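HSP 214 Linen and Textile Care in Lodging
Department of Hospitality Operations
Handout 3: Pile Fabrics, Soil, and the Folding Room

Instructor: Erasto Mwakalinga
Laboratory supervisor: Fengying Qian
Issued October 14, 2024

Students are expected to have read this handout before the laboratory meeting. Material marked "for reference" will not appear on the December examination, although it may be needed for the written assignment.

1. Where this unit stands in the course

The previous unit dealt with flat woven goods: sheets, pillowcases, and table linen. These are judged mainly by whiteness, smoothness, and tear strength. The present unit turns to fabrics with a raised surface. Bath towels, robes, blankets, and many cleaning cloths belong to this group. They are bought for softness and for their ability to take up water, and both qualities can be lost long before the fabric wears through.

A linen department that treats all its goods alike will usually favor the flat goods. The wash formula, the dryer setting, and even the shelf depth tend to be chosen with sheets in mind. Much of this unit concerns the damage that follows from that habit.

2. Construction

A pile fabric has a ground, which holds the cloth together, and a pile, which stands up from it. In terry toweling the pile consists of uncut loops formed by an extra set of warp yarns held under low tension. In velour the loops on one face have been sheared. In fleece the surface is raised by brushing a knitted ground until the fiber ends lift out of it.

The difference matters in use. Loops take up water well because both sides of the yarn are exposed. A sheared face feels smoother but dries the skin less readily, and for this reason velour towels are commonly made with loops on the reverse. Fleece made of polyester holds very little water inside the fiber itself; whatever it picks up is held between the fibers.

Weight is stated per unit of area. A heavier towel holds more water, takes longer to dry, and occupies more of the shelf. Students sometimes assume that the heaviest available article is the best choice. In a property with limited dryer capacity it may well be the worst one, and the purchasing exercise in the next unit returns to this question.

3. Soil and its removal

Soil in lodging textiles is conveniently grouped as follows.

Water-soluble soil: perspiration salts, sugars, most beverages without milk. Removed in the flush if the goods reach the washer promptly.

Oily soil: body oils, sunscreen, massage oil, cosmetics. Requires detergent and adequate temperature. Polyester holds oil more stubbornly than cotton does.

Protein soil: blood, milk, egg. Must be flushed at low temperature first. Heat sets it.

Particulate soil: dust, sand, fine grit. Removed by mechanical action and carried off by dilution. Pile fabrics hold it at the base of the loops, where it abrades the ground.

Metallic stains: rust, some minerals in the water supply. Requires a separate treatment and should never be met with chlorine bleach, which makes the stain harder to remove and weakens the cotton.

The four factors in washing -- time, temperature, chemical action, and mechanical action -- can be traded against one another within limits. A shorter cycle needs more of something else. The laboratory supervisor will demonstrate a reduced-temperature formula on terry goods and on fleece, and students should record how each feels before and after.

4. Softness and absorbency

These are often confused, and guests confuse them as well. A towel treated heavily with fabric softener feels pleasant on the shelf and performs poorly after a shower. Softener leaves a thin layer on the fiber, and over many cycles that layer resists water. The usual remedy is to leave softener out of the formula for several cycles and to check the final rinse for remaining alkali, which is a frequent cause of harshness in the first place.

Overdrying is the other common cause of harsh towels. Cotton holds a certain amount of moisture under ordinary room conditions. A dryer which drives off that moisture leaves the fiber stiff and brittle, and it costs fuel to do so. The cool-down period at the end of the cycle should not be skipped in order to save time. Hot goods packed tightly in a cart hold their creases and, in rare cases, can scorch or ignite.

A simple drop test is sufficient for routine checks. A drop of clean water is placed on the surface and the observer notes whether it sinks in at once, sinks in slowly, or stands. The result should be entered with the article type and the age of the batch. Without the age, the record is of little use.

5. Case for discussion: the Hullisier

The Hullisier is a lakeside hotel which operates its own laundry. For some years its towels were bought from a single supplier, Trevent, and complaints were few. After a change of linen manager, the property purchased 4000 towels from Flondby at a lower weight. Complaints about rough towels rose within the season, and the first conclusion drawn was that the new goods were inferior.

Hinata Imai, then assistant manager of the laundry, asked for the dryer settings to be reviewed before any goods were returned. The settings had been left as they were for the heavier towels. The lighter goods reached dryness early and were tumbled hot for the remainder of the cycle. The drying time was reduced by 8 minutes and the complaints fell, although they did not disappear. A further review by Junpei Nakajima found that the final rinse had been shortened during the same period and that alkali was being carried over into the finished goods.

Points to consider before the discussion section:

The manager had reasonable grounds for suspecting the supplier. What record, if it had been kept, would have pointed elsewhere?

The change in drying time was made before the rinse was examined. Would the reverse order have been better?

The hotel had no drop test figures for its older towels. How would such figures have altered the argument?

Students should be prepared to defend a position on at least one of these points.

6. The folding room

Folding is the last point at which goods are inspected before they reach the guest. It is also the stage most often understaffed. A folding station should be well lit, with a pale and smooth surface that shows stains, loose threads, and hair. The height should allow the worker to stand upright. Clean goods must not cross the path of soiled goods on the way in or out.

Pile fabrics are folded with a rounded outer edge facing the front of the shelf. The cut or hemmed edges are turned inward, both for appearance and to keep the hems from catching on neighboring articles. Stacks are kept low enough that the bottom article is not crushed. A crushed pile recovers in the dryer but does not recover on the shelf.

Articles which fail inspection are sorted at the table into rewash, mend, and discard. The decision is made once, by the person folding, and is not reopened at the end of the shift. Discarded terry goods may be cut down for use as cleaning cloths, provided that they are dyed or marked so that they cannot return to guest circulation.

7. Stock rotation (for reference)

New goods are placed at the bottom or the back. Goods that are always taken from the top wear out early, while the lower part of the stack ages without being used, and the property ends up with towels of visibly different shades in one bathroom. Rest between uses is of some benefit to cotton, and a property should aim to hold at least 3 sets for each bed: one in use, one in the laundry, and one on the shelf. The Morrison worksheet distributed in the first week may be used for the calculation.

8. Written assignment

Each student will submit a report of 2 pages on the care of one pile article of the student's choice. The report should state the construction and fiber content, the likely soils, a recommended wash formula, and the folding method. Work is to be submitted to Hinata Noguchi in the department office. Late work is accepted only with prior written agreement.

9. Small goods

Face cloths, polishing cloths, and similar small articles are lost more often than they are worn out. They pass through holes in carts, cling to the inside of larger goods, and are swept up with lint. They should be washed in mesh bags where possible and folded at a separate table, where they may be stacked by type, banded, and labeled.

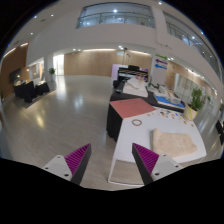

Bands should be loose enough to leave no mark in the pile, and they must be removed before the goods are placed on a guest floor shelf. Rubber left in contact with pale fabric for long periods can discolor it. Paper bands are preferred for goods going into long storage.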